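Open day at Tonen

I drove out to Wulbridge in May for the Tonen open day. Parking was easy and the coffee was free. They say they had 215 visitors last year, and it felt busier than that.

Most people crowded around the big palletizer. I spent my time at a bench where Stavros Živković was showing a small gripper and talking about thin, floppy parts. Wire is hard for it — the fingers have rough pads for grip, but they still have to come down in the right spot. He answered every question I had.

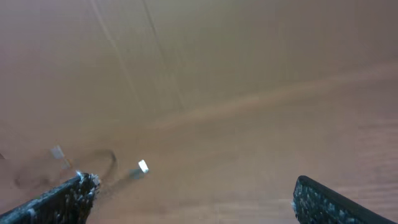
Getting there

Take the Vonell bus to the last stop and walk back past the school.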